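About Wimley Kitchen School

Small kitchens, everyday meals, and the cleaning up afterward

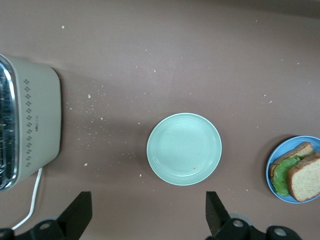
We teach people to make breakfast, lunch and a plain supper in the kind of kitchen most of them have at home. That means a counter with one outlet in the wrong place, a toaster, two burners, and a table that has to be cleared before anyone can sit down. Our classes are short and the food is ordinary. Students come to us at 16, at 40 and at 81, and the first lesson is the same for all of them: toast, a sandwich, and a clean table.

The school is on the second floor of the Trosten Building, above the shoe repair shop. The entrance is on the side street. There is an elevator, but you have to ring for it.

How we started

Cletus Greenberg opened the school in January with one table and four students. He had cooked in a hospital cafeteria for most of his working life and had trained a lot of new kitchen help there. Many of them could follow a recipe card but had never been shown how to set out a work surface, and they lost most of their time looking for things. His first course had no recipes in it at all. Students set the table up, made one sandwich, cleared the table, and did it again.

Fulgencio Quintero joined the following year to teach the evening group. He wrote most of the course sheets we still use, including the one on bread, which has been through more versions than any other. He and Cletus still disagree about whether sandwiches should be cut corner to corner. The sheet says either is fine.

What we teach

The Basic Table course runs for six weeks, one session a week, two hours a session. Students work in pairs. The sessions are:

Week 1. Setting out. Plates, board, knife, bread, filling, cloth. Where the toaster goes and where its cord goes.
Week 2. Toast and cold sandwiches.
Week 3. Eggs three ways.
Week 4. Soup from a can and soup from vegetables.
Week 5. A hot plate for two people, served at the same time.
Week 6. Students choose, shop for and make their own lunch, then leave the table as they found it.

The second course, Hsueh Suppers, is named for the family who gave us our stove. It is open to anyone who has finished Basic Table, or who can show us they don't need it. It covers rice, beans, roast vegetables, one kind of pie crust, and how to plan three days of meals from one bag of groceries.

We also run a Saturday morning session for people who have recently moved into a place of their own. It covers what to buy first for a kitchen and what can wait. Our own list is short: one good knife, one pan with a lid, one pot, a board, two plates, two bowls, a toaster if you eat bread. Bring a floor plan if you have one, or just the width of your counter.

How we work at the table

Each pair gets one table and is responsible for it from start to finish. We use plain colored plates in mixed shades and don't try to match them. A few habits come up in every class, so we may as well list them here.

Plates go down before the bread goes in the toaster. People who wait until the toast pops end up holding it in one hand and opening cupboards with the other.

The empty plate stays close to the toaster, and the finished plate goes to the far side.

Crumbs are left alone until the cooking is done. New students tend to wipe after every slice and push crumbs under the plates. We wipe once, at the end, with a dry cloth first and a damp one second – then the table is dried.

The crumb tray comes out once the toaster is unplugged and cool. It goes over the trash can, gets a tap, and goes back in. Do this at home too. Most people in our first sessions have never taken theirs out.

The cord is kept away from the edge where you stand, and away from the sink.

Class size and fees

We take 17 students per course, never more. Basic Table costs 78 dollars, with all food included. Hsueh Suppers is priced each term according to the shopping list. There are two reduced-fee places in every course. Ask for one on the sign-up form; you won't be asked to explain.

Aprons are provided. Please wear closed shoes and tie back long hair. Tell us about allergies when you sign up – we can work around nuts, eggs and dairy, but our kitchen is never free of wheat.

The Mivari Room

The small room next to the kitchen holds our cookbook shelf, the spare toasters and a long bench where students eat what they have made. It can be rented on weekday afternoons for meetings of up to a dozen people. Plates and cups are included. Renters wash up after themselves using the same sheet our students use, which is taped inside the cupboard door.

Visiting

You can look around during any evening class if you let us know the day before. Write to the office at Suite 400, Trosten Building, or leave a message on extension 3402. Fulgencio answers messages on Mondays and Thursdays. The next open table is Sun 26 June, from ten until noon, with toast and coffee. Street parking is free that day.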